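Terkdale Residents' Newsletter
Search this site Enter keywords Go
Print this page | E-mail to a friend

Getting to grips with the drawer

2018-02-22
By Eluned Gronow

I promised in November that I'd write something about clearing out, and then Christmas happened and I added to the pile instead. So this is me owning up. We've been in our house in Tendden Lane for 40 years and I don't think the big drawer in the kitchen had been properly emptied in all that time. You know the one. It sticks halfway and you have to put your hand in flat and push down the fish slice.

My method, if you can call it that, was to tip the lot out onto the table and have a cup of tea while I looked at it. Takeaway menus from places that shut years ago, string, keys (so many keys!), a candle shaped like a 2, and the instructions for a mixer we gave to my sister-in-law. I also found the receipt for our old gas cooker from Hokitz, which cost £251 and outlasted two cats.
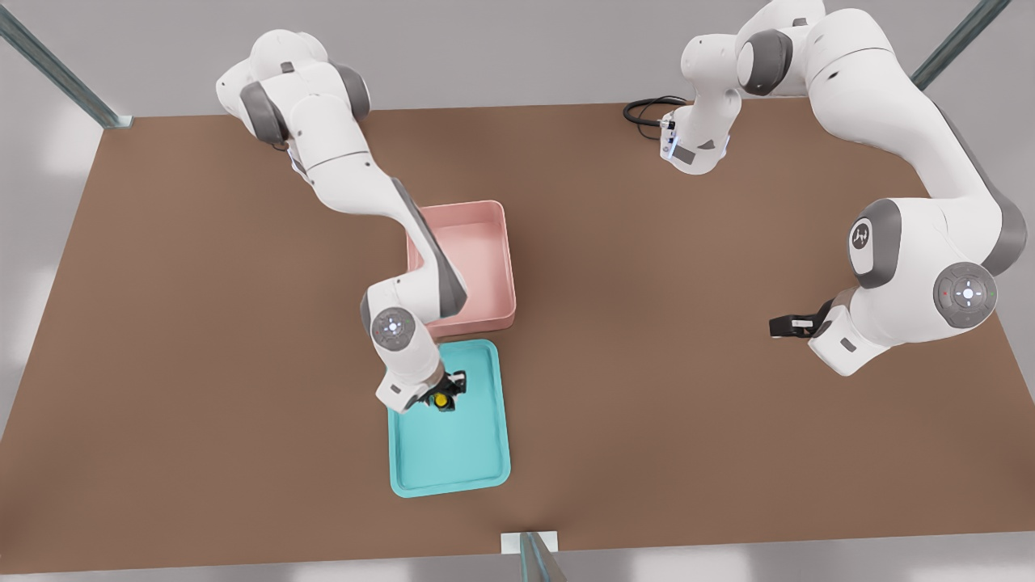

What goes where

I did try sorting into keep, bin and give away, as they tell you on the television, but I kept wanting a fourth heap for things that belong to other people. Margareta Sandu, your cake tin is here and has been since the Jubilee. I'm very sorry. Sem Declercq, is this your spirit level?

Start with something small, that's my advice. One drawer or one shelf. I made the mistake of going straight on to the airing cupboard the same afternoon and there were pillowcases all down the landing at bedtime. Put the radio on and do stop for lunch.

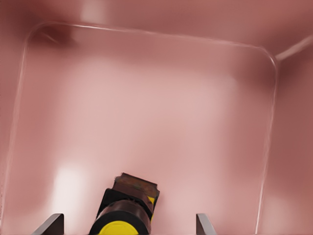
Dusty pink and smooth, with softly rounded corners.

The paperwork was worse. I'd kept bank statements for an account I closed before my daughter was married, and those went through the shredder at the library, which Weronika Dudek on the front desk kindly let me use until it got hot and had to have a rest. Letters are another matter. I read every one and threw away hardly any, so don't ask me for help with letters.
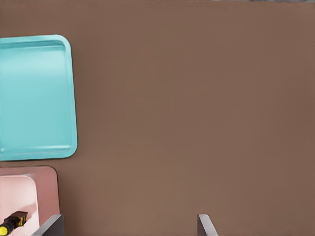 Eluned Gronow
Newsletter editor, Terkdale

Now for the useful bit. If you've been having a clear-out too, the Layug Hall is taking household things for the spring sale. They'd like crockery, saucepans, books in decent nick, and toys with all their bits. No mattresses please, and nothing with a frayed flex. Anything you wouldn't give to a friend is probably one for the tip.

Cameron Tipoki has a van and will collect heavy boxes if you leave a note at the hall with your address on it. Last year's sale made £300 for the new boiler and I came home with a fondue set, so you can see how I got into this state.
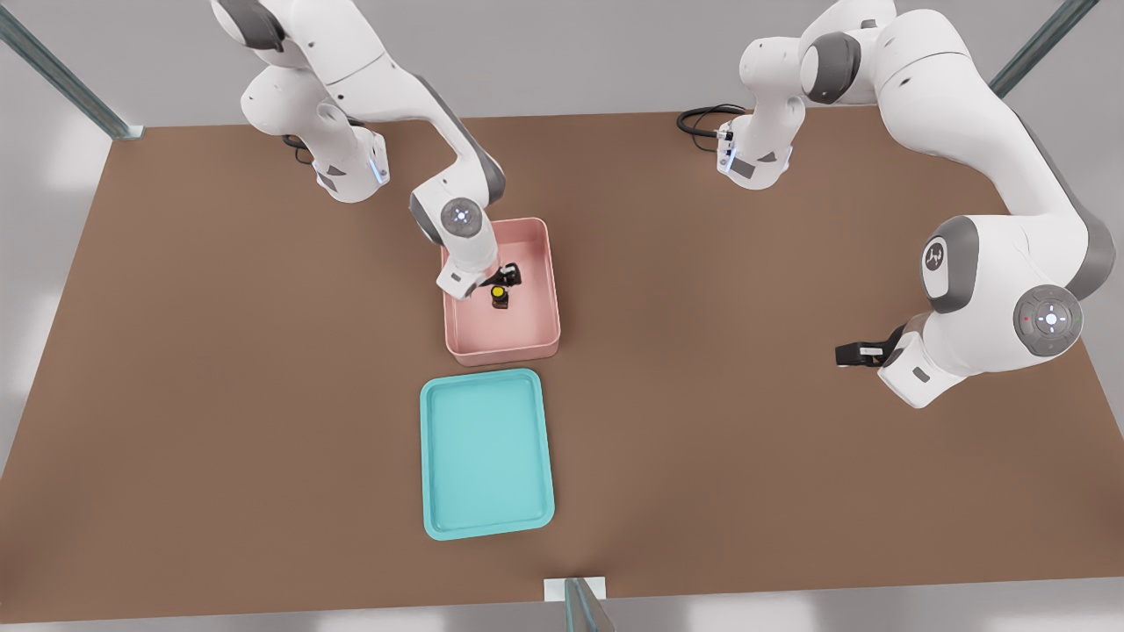

Pink bin and turquoise tray, near the middle of the table.

The kitchen drawer now shuts, by the way. I've kept the string. If anyone recognises a small brass key with a bit of green wool tied through it, do knock, I'm in most mornings.

Print this page | E-mail to a friend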